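Raltden opens shoelace demonstration program to outside teams

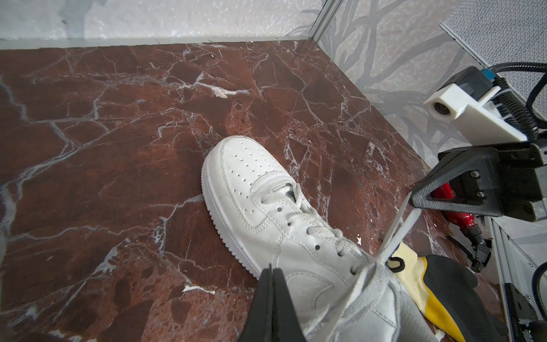 3 min read

JUTHAM, 2026-02-09. Raltden is opening its teleoperation program for footwear handling to outside research groups and small manufacturers. The program, called Galindo, records people guiding a pair of robot arms by hand through the handling of laced shoes, and uses those recordings to train the arms to do the same work on their own.

Applications are open now. Raltden has places for 2 groups in the first intake. Each will get bench time at the company's Jutham workshop, help from its operators, and a copy of every demonstration recorded during its stay.

Laces are a hard case for automation. A lace changes shape every time it is touched, it slides under the tongue or behind an eyelet, and pulling on one loop moves the others. Writing out the motions in advance has not worked well for Raltden's customers, who include shoe repairers and a resale business that checks and relaces returned pairs. Most of them still do this step at a table by hand.

In the Galindo program, an operator sits beside the bench and moves a pair of handheld leader arms. The robot arms copy the motion as it happens. A small camera at the wrist records the view close to the fingers, along with the position of each joint and the opening of each gripper. The operator gets the same wrist view on a monitor and can look across at the bench as well.

"We started with people who had programmed robots before, and that turned out not to matter very much," said Yasmine Saber, who leads demonstration work at Raltden. "What matters is whether you can slow down. If you yank the lace, the arm learns to yank the lace. We ask operators to pinch, pause, and then pull until the slack is gone."

Operators train for 15 hours before their recordings are kept. The first sessions cover simple moves such as picking up a loose lace end and letting it go. Tightening a loop comes next, followed by work that needs both arms, with one steadying the shoe while the other draws the lace. A recording is thrown out if the operator loses the lace and has to start over, unless the recovery is clean enough to be useful. Those recoveries are labelled and stored in a separate set.

Raltden recorded 215 usable demonstrations in January, using low-top sneakers and several knit styles. The company has changed the backdrops and the surface of the bench between batches so that the trained arms do not come to depend on one colour or pattern behind the shoe. It expects outside groups to bring their own footwear, including worn pairs.

Hermenegildo Manríquez, head of operations, said the company wanted to hear from shops that do the work every day. "A repairer will bring in a boot we would never have thought to buy," he said. "We would rather find out now that the gripper can't get hold of a waxed lace."

The fingers currently in use are a stock design. Raltden is working with Brovlow, a tooling supplier, on a narrower pair with a softer tip, and groups in the first intake will be able to try both.

Trained arms are not yet offered for sale under the program. Raltden says tightening is the most reliable step so far, while threading a lace through an eyelet still needs a person at the controls for most attempts.

Groups accepted into the program pay for travel and their own materials. There is no charge for bench time or operator support during the first 100 hours. Applicants should send a short outline of the footwear they handle, the step they want to automate, and the number of people they would like trained as operators. Applications go to the Galindo program desk at Raltden's Jutham office.

About Raltden

Raltden builds bench-top robot arms and remote control equipment for small workshops. It designs and assembles its products in Jutham.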